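11/05/2024

Back from Hatdale and my legs have only just forgiven me, so I shall write this with my feet up and a pot of tea going cold beside me, as it always does.
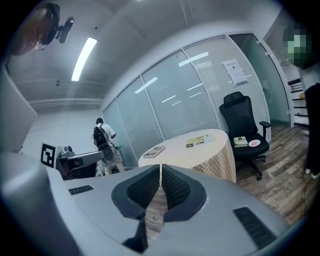 We set off far too early, Teguh driving and me with the map, even though he knows the road perfectly well and only lets me hold it to be kind. The plan was the old drovers' path over to Conholm, and what a morning for it – bluebells all down the bank, and larks going like mad once we were up on the top. I had forgotten how steep that last bit is! I stopped three times and pretended each time to be admiring the view. Teguh was too polite to say anything, bless him, but he did offer me a mint.

We ate our sandwiches by the wall (egg for me, cheese and pickle for him, and we swapped halves as usual) and talked about Mum's garden and whether the old pear tree has another year in it. I think it has. I am 61 and I creak as well, and I still get up that hill.

Coming down we met Kha Mạch with her spaniel, soaked to the ears, the spaniel I mean, and she walked the last mile with us. She wants us to come again in July when the foxgloves are out. I said yes before Teguh could look at his diary. Must find my other pair of walking socks before then.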